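Slot 3, after Maricel Lacson. Twelve minutes, no questions until the end.

Start with the claim. The Previco leaflet says a sports top folds flat in one go and stays flat. I don't believe it. Ask who has a drawer that looks like the one on the cover. Wait.

Basketball jerseys are the worst of the lot. Wide armholes, no sleeves to tuck in, slippery cloth, and a big stiff number on the back that creases where it likes. Harish Bhatia swears by face down on the carpet, sides in, then thirds. Fine on the carpet. Ask him about it after a week in a drawer.

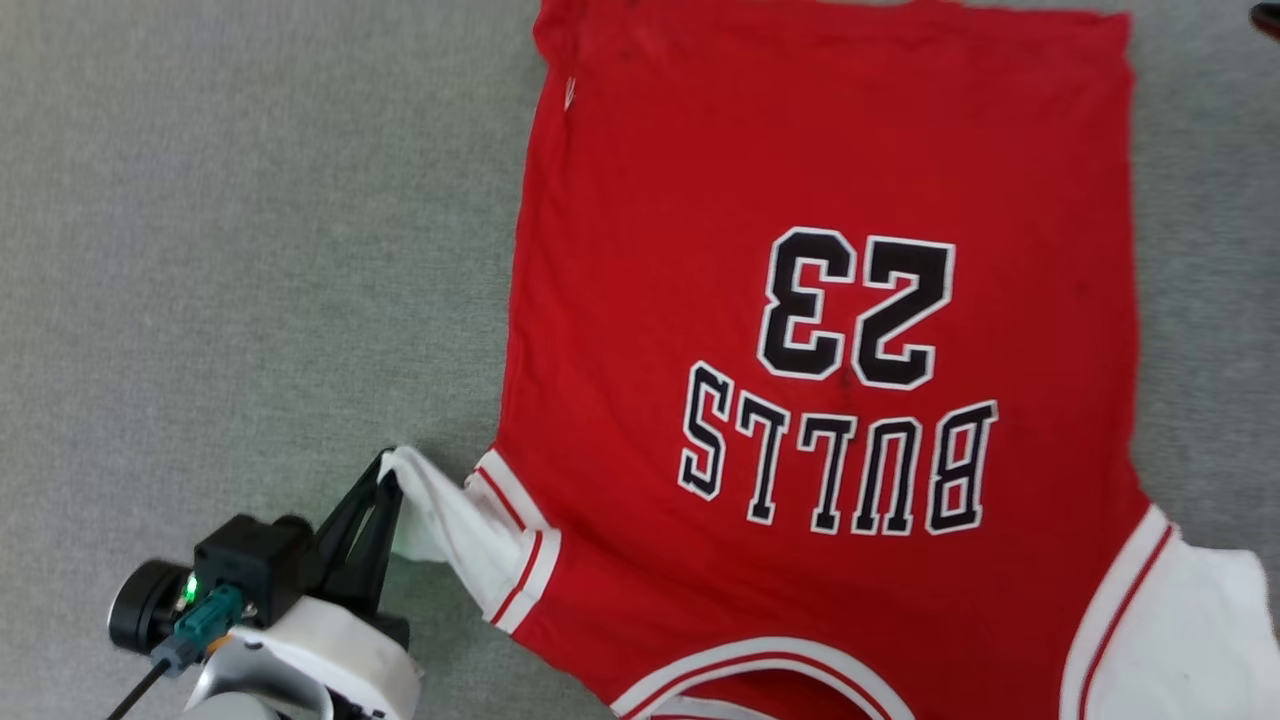 Then the rolling people. Satish Nautiyal rolls everything and says he gets twice as much in. Twice as much as what? He has never said – I have asked him. Rolled tops come out looking slept in.

Skip the Hastov folding board if running late. It costs 700 rupees and does what a magazine does.

What I do at home: smooth it, fold once down the middle, hang it over a rail. Takes up more room. I can find it in the morning.

Hand over to Omprakash Thakur for the bit on socks.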